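Back home, shoes off, tea made, and I promised a few of you a proper report on the open day at the Zistier workshop in Dernport, so this is going to be a long one. Mute me now if you came for garden pictures.

For anyone who missed my earlier posts, Zistier makes software for robot arms that do small household jobs, and once a year they let ordinary people in to watch. I put my name down back in March and then forgot all about it until the reminder came. So glad I went!

You sign in, you get a sticker with your name on it (mine fell off before I'd reached the coat rack), and then they take you through in little groups so everybody can get close enough to see. Our guide was Hanan Srour, who works on the grasping side of things and has the patience of a saint, because there was a boy in our group who had a new question every time she finished a sentence. Good questions, too. I wrote a couple of his down.

The talk beforehand was short, thank goodness. Hanan said people always ask her when a robot will cook their dinner, and what she'd like them to ask is how a robot finds the fork. Then she took us over to the table setup, where the job of the day was laying a place and handling the things you'd have out for a meal.

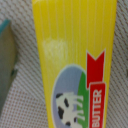
Hanan's favorite part of the whole demonstration is what she calls the hand's-eye view, and I can see why, it changed how I thought about all of it. You stand there looking at a whole table and the robot, from its wrist, may be getting little more than one small thing very close up. With the butter it's a wall of yellow, the word BUTTER running up the side, and that sweet black and white cow lying over at an angle no cow would put up with. There's even a scuffed pale patch where the yellow has faded, and I spent longer than I should have wondering whether a worn spot like that would bother it. I asked. Hanan said worn things are good to practice on, as everybody's kitchen is full of them, and I felt very seen.

The boy asked if the robot knows it's butter. She told him it depends what you mean by knows, and then she crouched down and really talked it through with him, for so long that the group behind caught up with us and had to wait. I didn't mind one bit.

I should say the pace is slow. If you've only watched the sped-up clips online you'll be surprised. There's a lot of pausing and lining up, and you find yourself leaning forward as if that would help. My neighbor in the group, a retired nurse, kept whispering "go on, go on" under her breath, and by the end I was doing it as well.

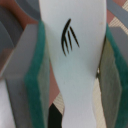 Tarek Atallah took over for the second half. He looks after the grippers, and he had the best stories – he used to repair pianos, and he says he still thinks about everything in terms of touch and how much is too much. Squeeze too little and you drop it, squeeze too much and you've got a dented box and a mess to wipe up. He passed a spare finger pad round so we could press it with our thumbs, and I held on to it rather longer than my turn.

He told us they'd had 80 people booked in for the day, which is a lot for a workshop that size, and that he'd been up since 3 getting ready. You wouldn't have known it. He explained the same thing to two different people standing side by side and was just as cheerful the second time.

Somebody asked him about jobs, as somebody always does, and I thought he answered it kindly. He talked about his aunt, whose hands shake badly now, and what it would mean to her to have her table laid without waiting for someone to call round. It went quiet for a bit after that. I've been thinking about my own mother all evening.

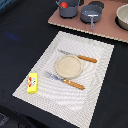
Then tea and biscuits in the front room, and a table with leaflets from a couple of their neighbors. Ajayi were there with a reading list for beginners, and Nirkura had sign-up sheets for a weekend class on building a simple arm at home. I took both, and I've signed up for the class – please don't laugh, I can follow instructions when I want to.

A few practical bits, as people have been asking in my messages. It's free. You can walk there from the station, though there's a hill. There are only two chairs in the demonstration room, so tell them at the desk if you can't stand for long and they'll save you one.

They're running it once more on 3rd May and there were still places when I left. Wear comfortable shoes, and if you get Hanan, ask her about the fork!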